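Flivora opens a customs help desk for small exporters in Skollholm

SKOLLHOLM, April. I've been shipping things across borders for most of my working life, and I still get a knot in my stomach when a pallet sits at a port over one missing form. So I'm really happy to announce that Flivora is opening a customs help desk for small exporters, right on the harbor road in Skollholm!
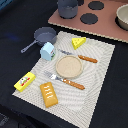
The desk will be open every morning from 8 a.m., and your first 3 visits are free. Bring your invoices, your product codes, your half-finished certificates of origin (we've all got a drawer of those) and we'll sit down and go through them with you.

Why now? The new tariff schedule lists 3,613 product lines, and plenty of them changed category this spring. Big shippers have whole departments for that. A family firm sending 40 boxes a month to Stukow doesn't, and I've watched too many of them pay the higher rate just to get the truck moving.
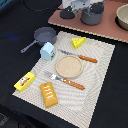 Khoa Quách told me he had given up on two overseas buyers last year over paperwork alone, and that he'd be first in line when the doors opened. He also asked whether we could help with refunds on duty already paid. Yes, we can, as long as you kept the entry papers.

Our partners at Hirvonen are lending us two brokers for the first season, and they've put together a plain-language guide to rules of origin. We're printing 3,000 copies, and they're free at the desk.
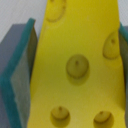 If you can't make it in person, phone appointments start a month after we open. Same brokers, same price, and you can send your papers ahead so we've read them before we call.

Come by and say hello, the coffee's on me!

Eusebio Vidal
Founder, Flivora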